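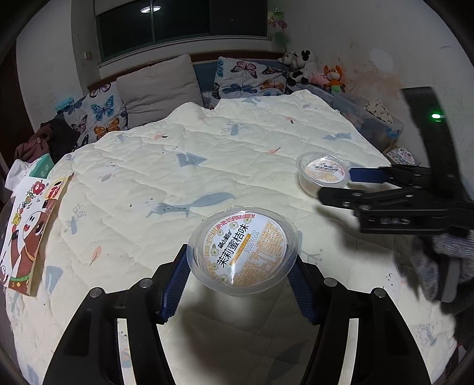
Subject: Re: [vondholm-members] Away final on the big screen, who's in?

Hi all,

Replying to the list so everyone sees the same answer. The original message is quoted at the bottom for anyone who missed it.

I rang the Umis Hotel this morning. The function room is free for the away final and they'll let us have it with no hire fee if we put $2269 over the bar and kitchen between us. The room is licensed for 80. Going by replies so far we have 74, counting kids, so there isn't much space left. If you've told me "probably", please turn that into a yes or a no by the end of May.

On the question of the old cinema in Alvarado: I did ask. The screen is much bigger, but they want payment up front and they close the candy bar at nine, so no food for the second half if it goes to extra time. I'd sooner stay with the hotel.

Sound was the main complaint last year and fair enough. The commentary was coming out of the television speakers and anyone past the pool table heard nothing. The hotel has since put in ceiling speakers and the manager played me ten minutes of a replay through them. It was clear at the back wall. The picture had a slight lag behind the radio call, so please leave your radios at home or use one earpiece. We don't need goals announced early again.

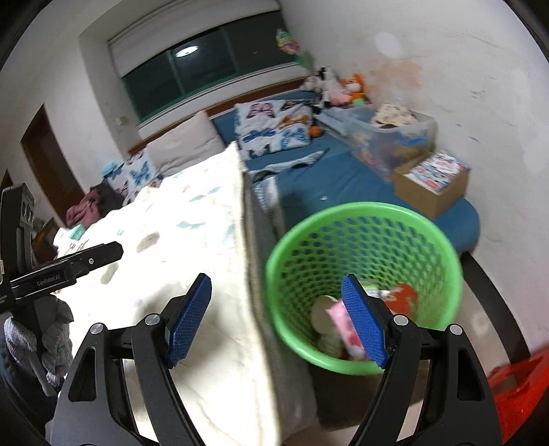

Seating is first in, first served, apart from the front two tables, which are for juniors and whoever is minding them. Doors open at 5 pm. Kick-off is at 7.30 our time. The kitchen takes orders until 8 and wants the bigger groups to order before kick-off.

Sestico has offered the minibus again. It seats twelve and will leave from the clubrooms at 4.45, then do one run home after the presentation. Put your name down with me off list if you want a seat. If it fills up I'll ask about a second trip, but the driver has an early start the next day and I won't push it.

Colours are welcome. No flares, no drums, and no tape on the painted walls this time. We paid for that.

Cheers,
Membership desk
Vondholm Supporters

> Hello everyone,
>
> With the final being played interstate and flights the price
> they are, is anything being organised for those of us staying
> home? There are 4 of us in my house who would come, one in a
> wheelchair, so somewhere without stairs would be good. Last
> year's venue was all right but we couldn't hear a thing. Has
> anyone tried the cinema in Alvarado?
>
> Happy to bring the raffle tickets if we're doing that again.

PS. Sorry, I should have answered the stairs question above. There's a ramp from the car park side and the accessible toilet is on the same floor as the function room. And yes please to the raffle tickets.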